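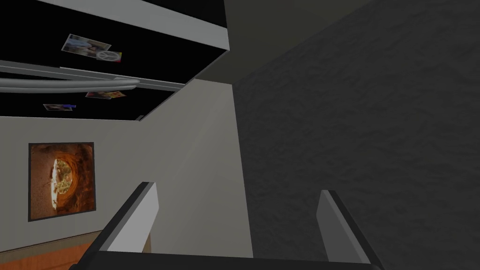
Doltia Simulation Kit for Two-Finger Grippers

Doltia lets you test gripper programs before you buy the hardware. The kit has 483 ready objects and costs $2,906 per seat, with 2 years of updates.
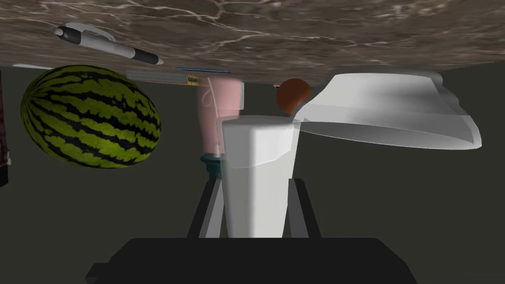

Wrist View

The simulated camera moves with the gripper, so your program also gets tilted and upside-down views. Pink and milky cups are included.

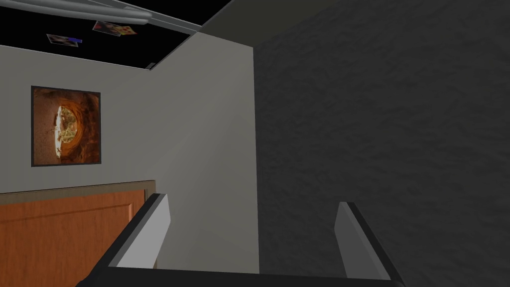
Each room in Doltia can be changed from one settings file. You may replace the framed cave picture, or make the rough dark wall smooth, and run the same task again.

Contact: Nhung Võ, Pladham | © 2018 Pladham | Back to top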